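Club Bulletin - November

Registration and field allocation for the spring season

Spring registration opens on Tuesday at 7 p.m. through the club's online system. Returning families should log in with the account they used in the fall. Creating a second account for the same player splits the payment record, and the registrar then has to merge the two by hand before a player card can be printed.

The fall season closed with 486 registered players, of whom 272 were in the under-12 age groups and below. The spring plan assumes the same total. If the under-10 group grows by more than one team, the Saturday schedule at Bernton Park will need an additional kickoff slot at 8 a.m.

Age groups

The club will form teams by birth year, as it did in the fall. Players who want to play up one year must submit a request with their registration. Requests are reviewed by the coaching staff after the first evaluation session, and a player stays in the birth-year group until a decision is sent by email. Requests to play up two years will not be considered in spring. They disrupt roster sizes in both groups, and the league caps rosters at a fixed number once the first match has been played.

Evaluations

Evaluations for the competitive teams will be held at the Cabrera fields. Each age group has two sessions, and players are expected at both. A session consists of a warm-up, small-sided games at four against four, and one longer game at the format used in that age group. Timed sprints and juggling counts have been dropped. Scores from those tests did not track closely with how players were rated in games, and they used up a third of the session.

Each player receives a numbered bib at check-in. Please write the number down, as results are posted by bib number. Players who miss one session will be rated on the other. Players who miss both should contact the club before the rosters are posted, and may be offered a training place with a team while a roster spot is pending.

Goalkeepers check in with their age group and are then moved to the far goal on field 3 for a separate 20-minute block. They return to the main group for the games.

Field allocation

The under-8 and under-10 groups stay at Bernton Park. The under-12 and under-14 groups move to Cabrera, where the two full-size fields will each be divided crosswise for training. The older groups train at Mesell on the turf field, with lights until 9:30 p.m.

The Barnuvier field is closed until further notice. The drainage line along the north touchline has failed and the goal area at that end does not support play after rain. The city has scheduled the repair, but reseeding will need a full growing period before cleats are allowed on it. No spring matches are planned there.

With Barnuvier out, the club loses 10 training slots a week. Six of these have been recovered by shortening sessions at Mesell from 90 minutes to 75. The other four are covered by pairing teams on a shared half field.
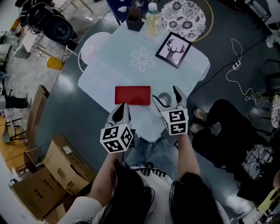

One under-14 parent wrote in to say that the 75-minute session worries her more than the shared half field does. By her account, her son's team lost close to ten minutes at the start of most fall sessions moving goals and waiting for the previous group to clear, so a 75-minute slot would leave little more than an hour of training. She asked whether the changeover could be kept out of the session time.

It can in part. The Mesell schedule now has a five-minute gap between slots, and the portable goals will stay in position along the end lines from the first session to the last. Teams waiting for a slot should warm up on the grass strip behind the east goal and keep off the turf until the gap begins. Coaches are asked to finish their closing talk off the field. The same parent suggested staggering the start times on the two halves, and this will be tried for the first two weeks. If it causes problems at the parking lot, the starts will go back to the hour.

Fees

Fees are unchanged for recreational teams. Competitive fees rise by $10 per player to cover the higher hourly rate for lights at Mesell. Payment may be made in full or in three parts. A player with an overdue balance from the fall can register, but a card will not be issued until the balance is cleared. Applications for fee assistance are on the same page as the registration form and are handled separately from team placement.

Uniforms

The current kit stays in use for one more year. Jersey numbers carry over for returning players who remain with the same team. A player who changes teams may have to change number, in which case the club supplies the jersey - shorts and socks are not affected. Shin guards are required at all sessions, including evaluations.

Referees

The club is short of assistant referees for under-12 matches and above. Players aged 14 and over may take the entry-level course, and the club refunds the course fee after 10 matches worked. Assignments are made weekly. Referees who have not confirmed by Thursday night are removed from the assignment list for that weekend.

Schedules for the opening weekend will be posted on the club site once the league releases the brackets.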